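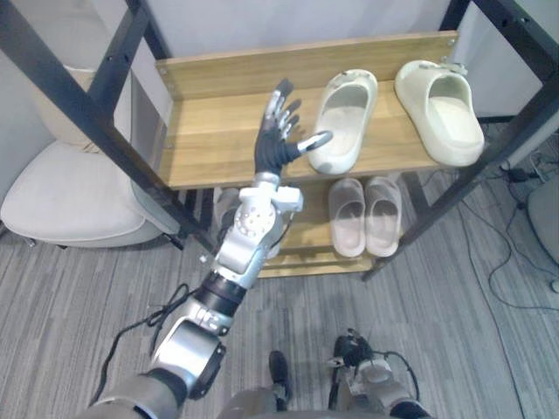

We use cookies to remember your settings and count visits. Accept | Manage

Entryway and shoe rack check, Mandby house, Room 503

Last updated: 19 April 2026

Print this page | E-mail this page

I do this one every time I go through the Mandby house, and people at the Bollgate building keep asking me for a copy, so I've typed it up with my comments left in. Mark each line OK, FIX or WATCH. It's a 20-minute job if you don't stop to chat (I always stop to chat).

THE RACK

1. Rack stands flat, no rocking. — OK
I put a hand on the top shelf and lean a little, then do the same at the other end. Carpet hides a lot! A rack can feel fine in the middle and still tip when somebody grabs a corner to pull on a shoe.

2. Screws in the back board snug. — OK
The top shelf has that raised wooden board along the back, with a small screw at each end. Finger-check first, then a screwdriver if one turns. Don't crank on it, the wood will strip and then you've got a worse problem than you started with.

3. Black metal posts, bolts and crossbar. — OK
Run your hand down each post and feel for burrs. I had a sock snag on one of these at Zariņš last December and I'm still a bit sore about the sock.

4. Shelves free of splinters, front edges especially. — OK
I drag an old pair of tights along the edge. Looks silly, works great.

5. Rack close to the wall, nothing jammed behind it. — WATCH
No wall anchor on the sheet for this room. It's a low rack and I'm not losing sleep, but if Jukeck sends us the strap kits I asked for, this room is on my list.

THE FOOTWEAR

6. Nothing sticking out past the shelf where it could get knocked down. — FIX
My most common FIX by a mile. Backless slippers slide, and the soft ones never want to sit straight. Push them in until they meet the back board, and if a pair is too long for the shelf, turn it a little.
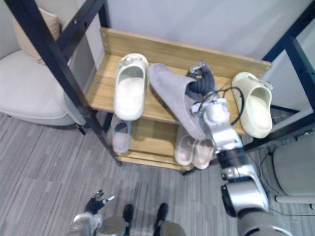
Photo: shoe rack, top and lower shelves

The gray one in the middle of the top shelf was at a slant, with the white slipper on one side and the clog on the other. I like a finger of space between neighbors up there, otherwise you pull out one and get two.

7. Pairs together. — FIX
The pale pink pair is down on the lower shelf side by side, just how I want it. The gray ones are split, one up and one down, and I'd call that a trip to the floor waiting to happen, with someone standing on one foot hunting for the other. Put them together. Same goes for any single shoe you find: look under the chair before you write it up as missing.

8. Soles and footbeds. — WATCH
Look at the underside for smooth patches, and look inside for dust and scuffs. The pink ones are looking dusty, and there's some scuffing inside the white one. A damp cloth should do it for both. Let them dry in the open before they go back, please — a wet slipper on a wood shelf leaves a ring, and I'm the one who gets the e-mail about it.

9. Straps and trim. — OK
Tug the heel strap on a clog and wiggle any little charms. If a charm comes off in your hand, bag it and label it. Small kids visit this floor and everything goes in the mouth.
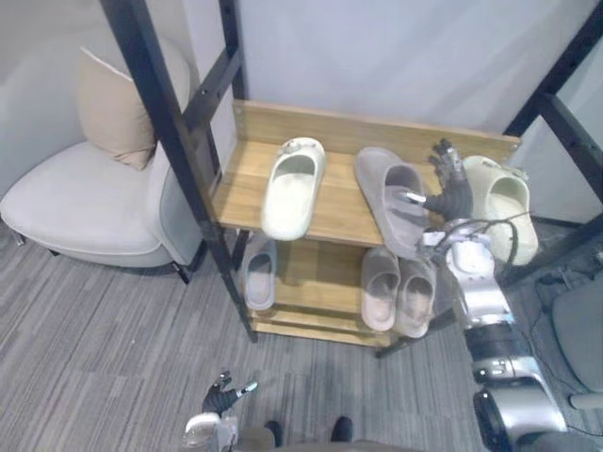
10. Heavier shoes low, light ones high. — OK
I go back and forth on this rule. Slippers can live wherever, they weigh nothing. Boots go on the bottom, no arguing, and in winter I'd sooner see the top shelf half empty than stacked with wet boots.

THE FLOOR AND THE SPACE NEARBY

11. Carpet flat, no curled edges. — OK
Striped carpet is tricky, since a ripple can pass for part of the pattern. Shuffle over it in your socks, your feet will find it before your eyes do.

12. Cords and power adapters off the walking path. — FIX
There's a tangle on the carpet to the right of the rack. Coil it and move it to the wall side. You're looking down at your feet when you change shoes, sure, but the next person through might be carrying laundry.

13. Somewhere to sit. — OK
The white chair by the rack is a good height for me. Check the legs for wobble and the cushion for slipping.

14. Clear floor in front of the rack. — OK
I ask for 70 cm, measured from the front edge of the bottom shelf. Bring a tape, don't guess with your shoe!

FOLLOW-UP

All the FIX lines get done the same day, WATCH lines get another look in 4 weeks. Write the room number on every sheet, including the back, and leave the finished one in the Bollgate tray by the mail slots.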